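Bickerstaff announces crafting and trade overhaul for online game Leltwood

29 October 2021

Bickerstaff, the independent studio behind the multiplayer online game Leltwood, has today released details of its next major update, which rebuilds the game's crafting and player trading systems. The update, called Second Harvest, will go to the public test server first and to all live servers once testing is complete.

The main change is to the auction house. Leltwood has had a single market shared by every region since launch. Under the new system each large town will have its own market, and goods will have to be carried from one to another by cart, boat or pack animal. Prices will be set by the players in each town.

"Players have told us for a long time that being a trader in Leltwood means standing in front of one building and refreshing a list," said Mererid Mostyn, game director at Bickerstaff. "We wanted distance to matter. If there is no iron in the north, somebody should be able to earn a living by taking it there."

Crafting will change at the same time. The game's 34 existing professions will stay, but many of their recipes have been rewritten so that finished goods depend on materials from more than one region. Cooking, brewing and tanning have been changed the most. A further 47 recipes are being added, most of them for low and middle-level characters.
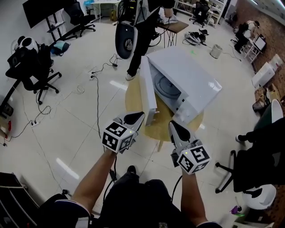 Items will also wear out more slowly than they do now and can be repaired by any player with the right profession. At present repairs are done by computer-controlled smiths for a fixed fee. Those smiths will remain in starter villages, where they will repair basic equipment only.

Babatunde Adeleke, lead economy designer, said the team had spent much of the past year looking at where gold enters and leaves the game.

"The fixed repair fee took a lot of gold out, so we couldn't just remove it," he said. "Market stall rents and road tolls will do that job from now on. The tolls are low and there is always a free route, but it takes longer."

Carts and boats can be attacked only in areas already marked as contested. Players who do not want to take part in combat with other players will be able to trade between all towns in the southern half of the map without entering a contested area. Cargo lost in an attack will be split, with part going to the attackers and part returned to the owner's home warehouse.

Existing auction listings will be cancelled when the update goes live. Unsold items will be sent back to their owners by in-game post and listing fees will be refunded in full. Guild warehouses are not affected.

The test server will open to a first group of 2217 players, drawn from those who have registered on the Leltwood website. Characters can be copied from a live account, but nothing earned on the test server will carry over. Feedback should be posted in the Second Harvest section of the official forum, which is run by community manager Josiane Delaunay.

"Please tell us about the dull things as well as the broken ones," said Delaunay. "If a cart trip feels too long, say which road you took and what you were carrying."

Second Harvest will be free to everyone who owns the base game. No new items will be added to the cash shop as part of the update, and carts and boats will be available only through play.

About Bickerstaff

Bickerstaff is an independent games studio. It develops and publishes Leltwood, an online role-playing game for PC.

Press contact

Bradley Marsden, Bickerstaff press office. Screenshots, logos and a full list of changes are available on request.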